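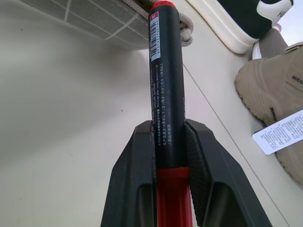 ¡El jueves vuelve la feria de las colectividades a la plaza de Folport y ya tengo la agenda despejada! El año pasado llegué tarde y me quedé sin empanadas (había 200 personas en la fila, con eso lo digo todo), así que esta vez salgo de casa a las cinco.

Lo que más espero es el desfile de la calle Wulton, con 328 bailarines y tambores hasta en los balcones. Mi grupo favorito sigue siendo Lu, que cierra la noche con cumbia y hace bailar hasta a mi suegra, ¡que jura que no sabe!

La entrada es gratis y el autobús 99 para en la misma esquina. Yo estaré cerca del escenario, con zapatos cómodos y mucha hambre.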